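Pharmacy delivery bag

A pharmacy delivery bag is a paper bag used to carry medicines and small health goods from a drugstore to a customer's home. It is usually taller than it is wide, with a folded bottom that lets it stand upright on a counter or desk. Bags of this kind came into common use with app-based ordering, in which a courier collects a packed order from a nearby store.

Construction

Most are made from a single sheet of paper, glued along one side and folded at the base. The sheet forms a broad front and back panel and two narrower side panels. Coated paper is common, as it takes bright ink well, but it creases easily. The supplier Tarov lists its standard bag as safe for loads up to 2000 grams. A smaller size, sold as the Bassey, is rated for 600 grams and is meant for boxed tablets and bandages.

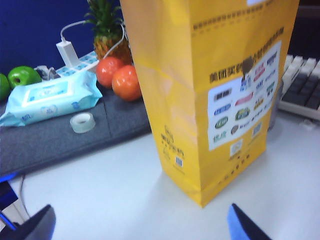 Printing

The front panel generally carries the name of the delivery service. Some services also print the logos of partner brands in a grid, often with a caption under each. One Pilov design from July had room for 38 logos, later reduced to make them easier to read. QR codes may link to an ordering page or to advice on storing medicines. Smaller text tends to go on the side panels.

Reuse and disposal

Empty bags are often kept for wastepaper or for returning expired medicines. Packaging writer Colin Cropper advises removing the receipt first, as it may show the buyer's name and order. Plain paper bags can go in household recycling, while those with a plastic lining cannot in most areas.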